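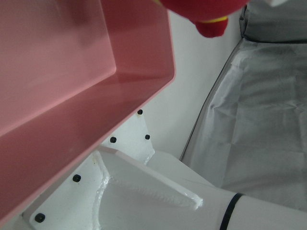
Home > Storage and Sorting > Soft Toys and Textiles

Static and lint in a smooth plastic bin used for plush toys

Posted by vurwood_toylibrary, June 2018
Status: open, 3 replies

We sort soft toys at a long white table, 2085 mm end to end, with a green belt running along one side of it. Plush goes into a large pink plastic bin with a thick rim and rounded inner corners. Nominal capacity is 88 L. The inside is smooth and slightly glossy.

Two problems. First, lint. Short fibres collect on the inner floor and in the corners, and a dry cloth moves them from one wall to another without lifting them. Second, static. Small toys, mostly the short-pile polyester ones, cling to the long side wall and have to be pulled off by hand when the bin is emptied. The red toys with the yellow stripe are the worst of the current batch. Older cotton-faced toys don't do it.

The room is heated and the problem has been noticeable since March. I have tried lining the bin with a bedsheet, which fixed the static but bunched up under the toys and came out with them every time.

Is there a surface treatment that is safe for items going back out to children under three, or should I change the bin for one in another material? I would prefer to keep the colour as we sort by bin colour, pink for plush.

altska_m

Static on that kind of plastic is mostly a humidity problem. Put a cheap hygrometer in the room. Below 40 per cent relative humidity you will get cling on any smooth unfilled plastic, whatever the colour. At 50 per cent most of it goes away.

For the bin itself:

Wash with warm water and a small amount of plain dish detergent, 5 mL to 1000 mL of water. Use a damp cloth. Dry rubbing charges the wall again and undoes the work.
Rinse once, lightly, then let it air dry upside down with one end propped up so the rim can drain.
Repeat when the cling comes back. For us that is every second week in winter.

Do not use fabric softener on the wall. It works, but it leaves a film that transfers to the toys, and for under-threes I would not accept that. The same goes for antistatic sprays sold for carpet.

Lint in the corners: a damp microfibre cloth folded into a pad, one pass per corner in one direction. The rounded corners help you here. Square-cornered bins hold fibre in the seam and need a brush.

You don't need a different bin.

kev_in_storage

just get a cardboard box. no static, costs nothing, throw it out when its dirty. write PLUSH on the side

pirthorpe_reuse

Agree with altska_m on humidity and on the wash. Cardboard sheds its own dust and can't be washed, so I would not go back to it for anything handled by toddlers.

One addition. Check the belt as well as the bin. If the toys travel on the belt before they are binned, some of the charge may be coming from there. A glossy belt surface and short-pile polyester are a poor pairing, and so is anything that slides instead of riding along. Wipe the belt down with the same detergent mix while it is stopped and isolated, and let it dry fully before restarting. Do the side rail too – lint packs in where the belt meets the rail.

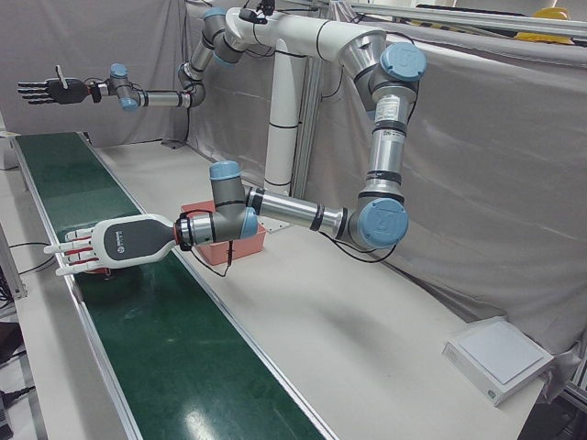 Sorting table with green belt and side rail.

Also look at how far the toys fall. If they are dropped in from height they slide down the long wall and pick up charge on the way. We raised our bins so the rim sits 700 mm off the floor and toys are placed on the bin floor. Less cling, and fewer toys bouncing out over the rim.

If you still want a liner, use a cotton one with an elastic hem that grips under the rim. We cut ours from old fitted sheets. It stays put when the bin is tipped and goes through the wash with the toys that need washing.

vurwood_toylibrary

Thanks. Hygrometer reads 34 per cent, so that accounts for a good part of it. Have washed the bin and will do the belt next. The fitted sheet is a better idea than what I had. Cardboard noted but no.

Will leave this open until I have a reading with the humidifier on.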